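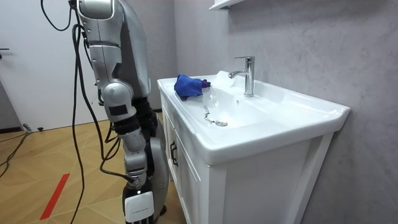

Bathroom sink drains slow again two weeks after snaking, what now?

Home Repair Forum > Plumbing > Drains and Traps

gravelpit_dan
Posted 2023-05-29

House is from the late 60s, one story on a crawlspace. The hall bath sink has been slow since we moved in. I pulled the trap, cleaned it out, and ran a hand snake into the wall until it stopped. Got a wad of hair and some black sludge. It ran great and now it's back to filling up while I brush my teeth.

The tub on the other side of the wall drains fine. So does the toilet. A plumber from Ostrowski quoted me $189 to run a machine through it. Is that worth paying or am I missing something simple?

tallowmere
What kind of pipe is in the wall? If it's galvanized you can snake it forever. The inside rusts and gets rough and everything sticks to it. You poke a hole through the gunk and the hole closes up again.

gravelpit_dan
Looks like galvanized at the stub out. There is a plastic adapter on it and then the plastic trap.

tallowmere
Then that's your answer. The branch needs to come out. On a crawlspace it isn't a terrible job.

P_Quill
I wouldn't start cutting pipe yet. Has anyone looked at the pop-up stopper? Half the slow sinks I get called for are the stopper sitting too low. Take it out completely and run the water for a day or so. If it drains fine with no stopper, raise the rod one hole and you're done.

Also check the overflow. They get slimy inside and smell.

gravelpit_dan
No pop-up on this one, just a stopper on a bead chain. It's just as slow with it pulled all the way out. Kids have lost one toothpaste cap down there that I know of, but I found that in the trap.

P_Quill
OK, that rules it out. What about the vent? Does it gurgle?

gravelpit_dan
It gurgles at the end, when the last of the water goes down. Not before.

P_Quill
Some gurgle at the end is normal. If it was the vent I'd expect the tub to act up too if they share one.

rinseandrepeat
Before you pay anybody, try enzyme cleaner overnight. I use the Etent powder, one scoop in warm water, last thing before bed. Did it 2 nights in a row on my kitchen line and haven't had to touch it since November.

tallowmere
Enzymes won't do anything for rust scale.

rinseandrepeat
He doesn't know it's scale. He said sludge came out. Sludge is exactly what it eats.

tallowmere
He said galvanized, in a 60s house. It's scale with sludge stuck to it. Buy the powder if you want, it won't hurt the pipe, but he'll be back in a month.

oldcouplings
I did this job in our place last year so I can tell you how it went. Same setup, galvanized arm going into a vertical galvanized drain in the wall. I cut the vertical under the floor with a recip saw and took the drywall off behind the vanity to get at the tee. Had to pull the vanity to do it. The opening in the horizontal piece was the width of a pencil. Replaced it with 2 inch vertical and inch and a half for the arm, shielded couplings at the ends. Parts came from Gedstead and I had money left over from a hundred.

Support the pipe above before you cut. Mine dropped a little and I had to get on the roof and redo the flashing.

gravelpit_dan
How long was the sink out of service?

oldcouplings
A weekend. The drywall was another week because I'm slow.

P_Quill
If you do open the wall, check with your town about a permit first. Here in Plelska they want one for any drain in a wall, even a straight replacement. Other places don't care.

And I still say a machine with the right cutter can buy you a couple of years. Not everyone wants to pull a vanity.

tallowmere
On old galvanized I've seen the cutter go through the side at the threads. Then you're opening the wall anyway, and it's wet.

gravelpit_dan
I'm going under the house Saturday with a flashlight to see how much of it is galvanized. If it's only the one branch I'll replace it. Will post what I find.

rinseandrepeat
Try the powder while you wait for Saturday.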